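Bodin Tabletop Cell - Enclosed Workstation for Two-Arm Robots
Supplied by Ekix

Product code: BTC-944
Availability: made to order, ships in 15 working days

Overview

The Bodin is a paneled work cell for two-arm robots that handle small everyday items. It comes with a fixed white tabletop and light gray-white wall panels on the back and both sides. Labs and training sites use it where people work close to the arms for part of the day and the site needs one written set of rules for everyone.

Every cell ships with the Garkero rule card, printed on both sides and meant to hang by the entry side. The card is short on purpose. It does not replace your own risk assessment, which has to cover the arms, the hands and the objects you plan to use.

What is in the box

Tabletop with rounded back edge
Back and side wall panels
Overhead light bar
Emergency stop with bracket and 200 cm lead
Garkero rule card
Inspection log, 50 pages

Working rules on the card

1. Stop the arms and wait for the status light before reaching over the table.
2. One person holds the enabling switch. That person does not set out objects.
3. Start each run with both hands at rest, palms down and fingers open.
4. Set out only what the task calls for. Tools, cups and phones stay outside the panels.
5. Route cables down the outer side of each wrist and leave slack for full rotation.
6. Check the finger covers at the start of each shift. Write down scuffs and replace any cover that is cracked or lifting.
7. Wipe the table before the first run and after any food item.

Setting out objects

Put the object in the middle, between the two hands, where either one can get to it without crossing the other. Round items go on a plate with a raised rim so they don't roll. A colored plate is easier to find on the white top than a white one - we suggest a plain color with no pattern.
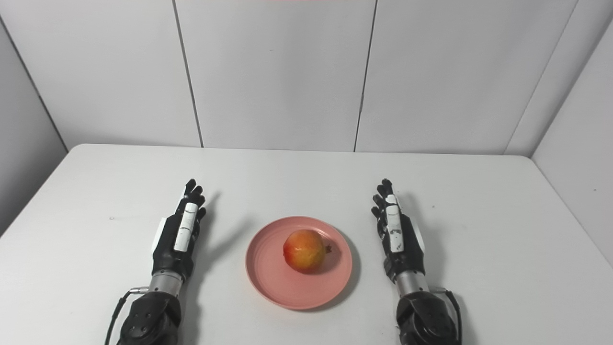 Whole fruit is fine under the standard rules. Cut fruit, liquids and anything with a blade need a separate entry in your risk assessment. Glass is not allowed in the cell with the light bar fitted.

Cleaning and inspection

Clean the tabletop with a soft cloth and Clinico surface wipes. Do not spray toward the arms. Check the panel seams once a week - Tuesday is the day preprinted in the log, but any fixed day will do. Test the emergency stop on the same day and sign the line.

Not included

Robot arms, hands, controller and plates. Floor anchors are sold separately and are required for any cell used with arms that mount to the table base.

Spare rule cards and log books can be ordered under the same product code.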